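Notebook, open day at the Loureiro building
Nov 23, 2025

Hat task, two hand-held grippers, cap and wire stand on the wood table.
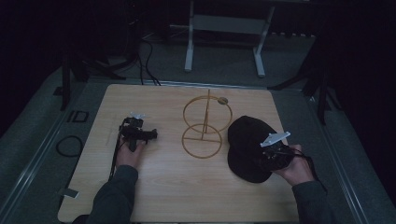 Emiko asked whether we should be letting visitors do this task at all, given that the October group spent most of their turn fighting the cables. She would have put them on the block sorting and kept the hat for us. I said we'd try it for the morning and switch over at lunch if it went badly. We did not switch.

Doors at ten. First group was from Praretti, mostly people from their packing line plus two from purchasing. Second group was the public sign-up. Aurora ran the talk in the front room and sent people back to me in pairs. The talk ran long both times, so I had pairs waiting in the hall and then no one for a stretch.

Procedure as run:
Visitor takes both grippers, one per hand. Practice closing on nothing for a few tries.
Cap starts on the table, crown up. Stand goes near the middle.
Pick up the cap, put it on the stand, let go with both hands.
Reset by me, never by the visitor.

What people had trouble with. Nearly everyone squeezed too hard at the start and then twisted the wrist to make up for it. Telling them to slow down did nothing. Telling them to move the elbow worked better. Grabbing by the brim was the popular choice and a poor one, as the cap swings and knocks the stand. The better attempts took the side of the crown with one hand and kept the other free to steady the stand. The stand is light and walks across the table when touched. I want a heavier base, or a strip of something grippy underneath.

Cables. Same complaint as October. If the visitor is left-handed they tend to reach across and the left cable ends up over the table edge and under the forearm. I started telling people to stay on their own side and that was enough for today, but it is a fix for an open day and I wouldn't want to record a long session that way.

Recording. We logged 478 attempts across both groups, counting the ones where the cap went on the floor. Disk is at 400 GB used after the copy. Aurora wants the visitor runs kept apart from ours and I agree — different people, different heights, and no two of them stood in the same place. They are under the Zinar folder with today's label. Run 1689 has the start marker in the wrong spot, I pressed it during the reset. Leave it out until I trim it.

Questions from visitors, for the next talk:
Can the robot do it after watching once? (Asked by almost every pair. Put it in the slides.)
Why a hat? Soft, changes shape, has a right way up. The Praretti people liked that answer and then talked about bagged parts for a good while.
What does it cost? I passed this to Aurora.
Why not just wear gloves with sensors? Fair question. I said we want the hand and the gripper to touch things the same way. Emiko has a longer answer and should write it down.

Room lights. Two people said it was dark past the table. I had the back lights off to keep the glare down. Will try them at half next time and check the footage before deciding.

To do
Trim 1689.
Weight for the hat stand.
Cable clips, longer ones. Ask Imemia if the last order shipped.
Cut the talk to 35 minutes including questions — Aurora says she can drop the history part.
Block sorting as a second station so the hall doesn't fill up. Emiko will run it.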